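The Teal Jacket

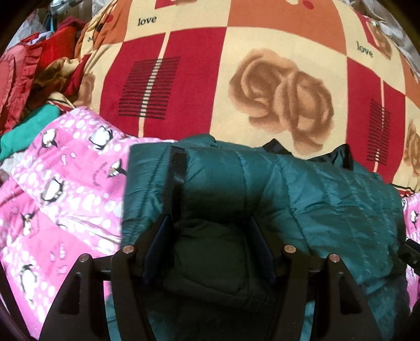 4 minute read

I had been told to do the bedroom first, so obviously I did the kitchen. I did the drawer with the string in it, and I did the tins, and I had a cup of tea standing up, and by then it was nearly two and Nurhan had rung twice to ask how the bedroom was going.

"Getting there," I said, with my hand on a tin of pears.

She's my cousin, Nurhan Coşkun, and she is very good at lists. The list said Bedroom, then Coats, and under Coats it said KEEP ONE in capitals, because she knows me. Our uncle Barış had moved into the home at Rosidon in March and there was one hook on the back of his door there. One hook, one coat. Everything else was going to the shop on Oral Street, which pays by the bag and doesn't look inside.

So up I went. I got them all out of the wardrobe and laid them on the bed one after another, on top of the penguin blanket, the pink one with the white spots. It was mine when I was six and used to stay over. He'd kept it on that bed ever since – a man of 82, sleeping under penguins! – and I wasn't going to be the one to fold it up.

The long grey wool one was easy. Bag. The raincoat he bought in Grunetti, bag, though I did have a go at the pockets first and found a bus ticket and a very old mint. The brown one with the belt I tried on, and looked like a detective who had given up, and then that went in the bag as well.

Which left the puffer.

I should say that I hated that jacket. We all did. It was dark teal and shiny and quilted up and down and across, and it made a noise when he walked, a sort of swishing, so that you always knew which aisle he was in. He wore it to my graduation. He wore it to Nurhan's wedding, in the photographs, over the suit, with that black strap at the neck flapping about because he never would do it up. "It scratches my chin," he used to say, and then he'd complain about the draught.

I flattened it out with both hands. It puffed up again. I flattened the bottom corner and the top came up, and I thought, well, that's him all over, and then I had to sit down on the edge of the bed for a bit.

He'd paid 40 for it, off a stall, the winter he drove the van for Fona. He told everybody the price. If you said good morning to him he'd tell you the price. The man had wanted 50 and he'd walked away twice, and the second time he'd got as far as the bridge before the man came running after him, and in some tellings it was snowing.

I pressed the strap down where it was meant to go. It made that ripping sound when I pulled it off again. I did it a few more times, I don't know why.

The phone went.

"Tell me you've kept the grey one," said Nurhan. "It's the only decent thing he's got. That's good wool, that is."

I looked at the bag. I looked at the sleeve of the grey one sticking out of the top of it.

"He's only got the one hook," I said.

"I know he's only got the one hook. I put it on the list."

"So I've picked," I said.

There was quite a long silence, and then I heard her put something down, a cup I think.

"You haven't," she said.

"He'll be cold in the garden."

"He'll be swishing up and down that corridor all night, they'll throw him out." But she was laughing by then, and so was I, and then we were both doing the other thing for a minute and pretending to have a bad line.

I took it over to him that evening on the bus, on my lap, like a large dog. He was in the chair by the window. He looked at it, and he looked at me, and he held out his arms for me to help him on with it, indoors, with the heating on.

"Do you know what I paid for this?" said Uncle Barış.

"No," I said, and pulled up the other chair.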